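第5章 管架类工件的双臂作业

5.1 适用范围

本章规定Plukico双臂平台在台面上进行管架类工件抓取、扶持、对位和插接作业时的设置步骤与操作要求。所述管架指由白色塑料圆管、弯头、角部接头及底板组成的轻型框架,可带或不带织物覆盖件。台面水瓶等辅助物品的抓取和移开,按本章5.5节执行。

本章不适用于金属管、带压管路、玻璃管,也不适用于单件长度超过2,000 mm的管件。超出范围的工件须另行评估,评估单由现场负责人签字后方可上机。

阅读本章前应已完成第3章(机械安装)和第4章(坐标标定)。未完成标定的设备只允许在手动慢速模式下运行,且不得夹持任何工件。

5.2 术语

主动臂:执行插接或移动动作的手臂。
扶持臂:在主动臂动作期间保持工件姿态的手臂。
共用空间:两臂末端均可到达的区域,在Merance控制软件中以“共用区”标识。
立管:装配后与台面基本垂直的管件。
散管:尚未装入框架、平放在台面上的管件。
头部相机、腕部相机:分别安装于平台头部和夹爪附近的相机。两者图像在Merance中分窗显示,不作拼接。

主动臂与扶持臂由任务文件指定,与左右无固定对应关系。同一任务中角色可以互换,互换点必须写入任务文件,不得由操作者临时决定。

5.3 作业前准备

5.3.1 台面与覆盖物

1. 检查台架各接头是否插紧。用手沿水平方向轻推台架,接头处不应有可察觉的松动。
2. 铺设台面覆盖物。推荐使用深色、低反光材料。白色管件在浅色台面上边缘对比不足,腕部相机的定位结果会明显变差。
3. 抚平覆盖物的主要折痕。残留的浅折痕可以接受,隆起的褶皱应从两臂工作路径上移开。
4. 整理前沿下垂部分。下垂部分不得搭在手臂关节上,也不得进入关节与底座之间的缝隙。
5. 侧面悬挂的遮布应在手臂外侧留出活动余量。将对应手臂以手动慢速移动至外侧极限,确认不接触遮布。

注意:
反光型覆盖材料在窗边强光下会产生高亮条纹。若头部相机图像中管件大面积过曝,应先调整窗帘或灯光,再调整曝光参数。顺序颠倒会使后续更换时段后的参数失效。

5.3.2 工件摆放

1. 将底板平放,四角接头的开口朝向任务文件规定的方向。
2. 散管集中放在主动臂一侧,管口一端大致对齐。散管之间允许接触,不允许交叠。
3. 散管与底板边缘之间的净距不小于158 mm。该值已包含Biwott夹爪张开状态下的外廓宽度。
4. 清点管件和接头,数量与任务文件的物料表一致后,在Merance中点击“物料确认”。
5. 把不属于本次任务的小件物品移出台面。必须留在台面上的物品,在软件中登记为“障碍物”或“可移动物”。

注意:
未登记的物品不参与碰撞计算。软件不会对其给出任何提示。

5.3.3 手臂与夹爪检查

1. 目视检查两臂外壳、关节环及紧固件。发现紧固件缺失或松动时停止准备工作,按第8章处理。
2. 检查夹爪指面。指面衬垫应贴合完整,无翘边、无粘附碎屑。
3. 在空载状态下将两侧夹爪各开合2次,观察行程是否对称。
4. 检查腕部相机镜头。镜头有污迹时使用无绒布擦拭,不得使用溶剂。
5. 确认夹爪安装支架的螺钉标记线没有错位。
6. 按下并释放急停按钮,确认两臂均进入制动状态,再复位。

5.4 线缆布置

线缆问题在本平台的停机记录中占比较高,本节要求在每次更换夹爪后均须重新执行。

1. 夹爪线缆从接头引出后应形成平缓弧线,弯曲半径不得小于线缆标签上的规定值。
2. 线缆沿手臂外侧敷设。跨越关节处须预留余量,余量以该关节转至两端极限时线缆均不绷紧为准。
3. 以手动慢速逐个转动关节,同时观察线缆。任何位置出现绷紧、扭结或与指部接触,均应重新整理。
4. 将两臂末端移入共用空间,确认一侧线缆不会落入另一侧夹爪的开合范围。
5. 地面线缆应避开操作者的站位和通道。不能避开时使用压线槽。

小心:
线缆弧线过大与过小同样不合格。余量过大时,线缆可能钩住立管上端或散管端部。

注意:
不得用扎带将线缆直接固定在关节环上。固定点只能设在连杆外壳的线夹位置。

5.5 夹持要求

5.5.1 管件

1. 夹持点选在管件的直管段,避开接头、弯头及管端。任务文件未指定夹持点时,使用Merance“管件”模板的默认值。
2. 两侧指面应同时接触管壁。单侧先接触会推动管件,使腕部相机给出的中心线偏移。
3. 扶持臂先夹紧,主动臂后动作。扶持臂报告“夹持稳定”之前,主动臂不得进入共用空间。
4. 两只夹爪夹持同一根立管时,应上下错开,两夹爪外壳之间保留间隙。
5. 插接方向应与管件轴线一致。允许偏差见附录B。
6. 管壁上的深色擦痕或标记可能被识别为边缘。出现识别跳变时,将管件绕轴线转动一个角度后重新识别,不要放宽识别阈值。

5.5.2 瓶类及其他软壁容器

1. 夹持力采用“软壁”档。禁止使用“管件”档夹持塑料瓶。
2. 瓶盖须拧紧。无盖或瓶盖不匹配的容器不得由手臂移动。
3. 移动路径不得经过另一侧手臂的关节上方,也不得经过接线盒和控制柜上方。路径无法绕开时,由操作者在停机状态下用手移走容器。
4. 容器放下后,夹爪先完全张开,再沿容器轴线方向退出。

小心:
瓶体变形会改变瓶内液面和重心。若夹持过程中瓶体出现可见压痕,应暂停任务并降低夹持力,不得继续加速。

5.5.3 织物覆盖件

1. 夹爪不得在没有视觉确认的情况下进入织物褶皱区。
2. 织物悬垂部分与立管距离过近时,先由操作者在停机状态下拨开并固定。
3. 指面夹入织物后,禁止直接拉拽退出。按“暂停”,切换到手动慢速,张开夹爪,再取出织物。

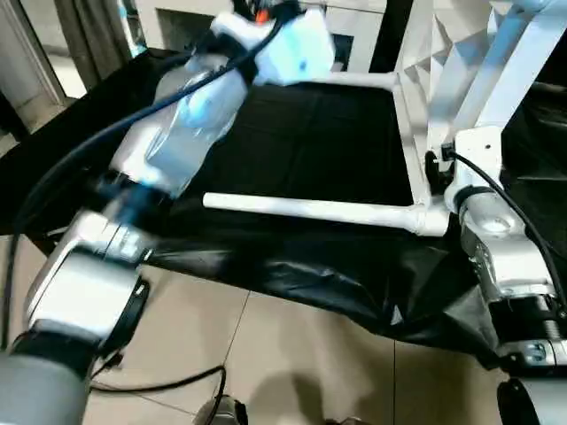
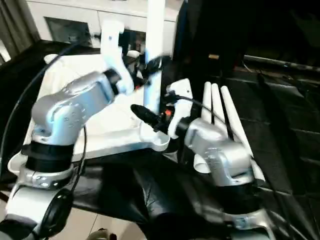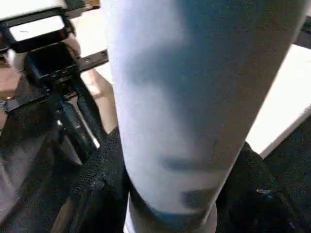
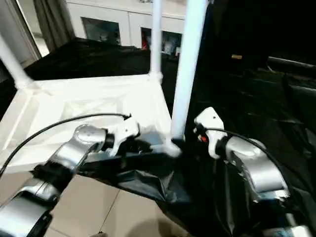
图5-1至图5-4 台面作业。5-1:夹持透明塑料水瓶;5-2、5-4:两臂夹爪位于立管附近;5-3:腕部视角,两指夹持柱状件。

5.6 运行

5.6.1 启动步骤

1. 操作者站在急停按钮可及的位置,并能直接看到两臂末端。
2. 在Merance中载入任务文件,核对文件名与任务单。
3. 选择“慢速试运行”。首次运行的任务文件,以及更换过工件、夹爪或台面覆盖物的任务文件,均不得跳过此项。
4. 试运行期间逐段确认共用空间内的路径。每段确认后软件才会放行下一段。
5. 试运行无报警时,切换到“正常运行”。
6. 运行中保持对两个相机窗口的观察。头部相机用于判断两臂相对位置,腕部相机用于判断指面与工件的接触情况,二者不能互相替代。

5.6.2 人员要求

1. 手臂通电期间,未经Plukico平台培训的人员不得进入标记区。
2. 需要靠近台面时,先按“暂停”,确认状态灯变为黄色,再进入。
3. 严禁在夹爪动作期间把手伸入共用空间扶正管件。管件倾斜或滑脱时,让其自行落在台面上,暂停后再处理。
4. 由另一人协助递料时,递料者与操作者之间使用口令确认。口令由操作者发出,递料者复述。口令表见附录D。
5. 长发应束起,衣袖口和胸牌带应收紧。

警告:
“暂停”不切断电机供电。需要用手接触夹爪内侧、关节缝隙或线缆接头时,必须按下急停。仅处于“暂停”状态不满足此要求。

5.6.3 共用空间规则

1. 同一时刻只允许一只手臂在共用空间内作大幅移动,另一只手臂保持静止或仅作微调。
2. 两臂同时位于共用空间时,速度上限自动降低。不得在参数页中关闭此功能。
3. 手臂退出顺序与进入顺序相反。
4. 立管高出手臂末端时,退出方向应先沿水平方向远离立管,再抬升。
5. 路径规划失败时,软件提示“无可行退出路径”。此时不得连续点击“重试”。检查是否有散管滚动、织物移位或物品未登记,处理后重新规划。

5.7 停机与恢复

5.7.1 正常停机

1. 确认两侧夹爪内无工件。
2. 点击“归位”,等待两臂回到待机姿态。
3. 关闭电机供电,等待制动指示灯亮起。
4. 关闭Merance,再关闭控制柜电源。
5. 清点散管和接头,放回料盒。未完成的框架可留在台面,但应挂上“作业未完成”标牌。

5.7.2 急停后的恢复

1. 不要立即复位。先记录两臂姿态、夹爪状态和屏幕报警代码。
2. 判断工件是否仍被夹持。若仍被夹持,安排一人托住工件后再复位。
3. 复位后以手动慢速将两臂移出共用空间,每次只移动一只手臂。
4. 检查夹爪支架、指面衬垫和线缆。受过撞击的夹爪须重新执行第4章的末端标定。
5. 从任务起点重新运行。急停后不允许从中断点继续。

5.8 常见异常

现象:腕部相机图像中管件边缘模糊。
处理:降低末段接近速度;检查镜头;检查相机支架是否松动。

现象:头部相机图像中立管整体发白,无法识别上端。
处理:遮挡窗外直射光;仍不满足时改用立管下部作为识别区。

现象:夹爪闭合后管件转动。
处理:检查指面是否磨损;检查夹持点是否落在接头附近;核对夹持力档位。

现象:插接时接头处底板翘起。
处理:增加扶持点,或将底板用Jalport定位夹固定。定位夹应夹在底板凸边上,夹持前确认不遮挡角部接头。

现象:报警代码2,496。
处理:该代码表示两臂距离低于安全限值。确认两夹爪的相对位置后,按5.7.2节第3步移开。同一任务中反复出现时,停止使用该任务文件,并将日志提交维护人员。

现象:手臂移动时有线缆摩擦声。
处理:立即暂停,按5.4节全部步骤重新检查。不得以加润滑剂的方式消除声音。

5.9 记录与维护

1. 每班次开始和结束时各填写一次点检表。点检表空白页见附录E,填写内容不得用“同上”代替。
2. 任务文件的每次修改均应注明修改人和修改原因。夹持力、速度上限和共用区边界三项参数的修改须经第二人复核。
3. 指面衬垫的更换周期约为158个工作小时。出现翘边或露出基材时提前更换,两指成对更换。
4. 运行日志与相机图像分开保存。相机图像中可能出现操作者的手部或鞋部,对外提供前按本单位的图像管理规定处理。
5. 台面覆盖物出现破损时整张更换。修补胶带会改变表面反光,不作为长期措施使用。
6. 每年11月对全部任务文件复查一次,删除已停用的文件。

本章内容维护:Nermin Avcı。对本章的更正意见请附任务文件名、软件版本和报警代码,通过Merance“帮助”菜单下的“文档反馈”提交。

相关章节:第4章 坐标标定;第6章 任务文件编写;第8章 故障与维修;附录B 插接允差表。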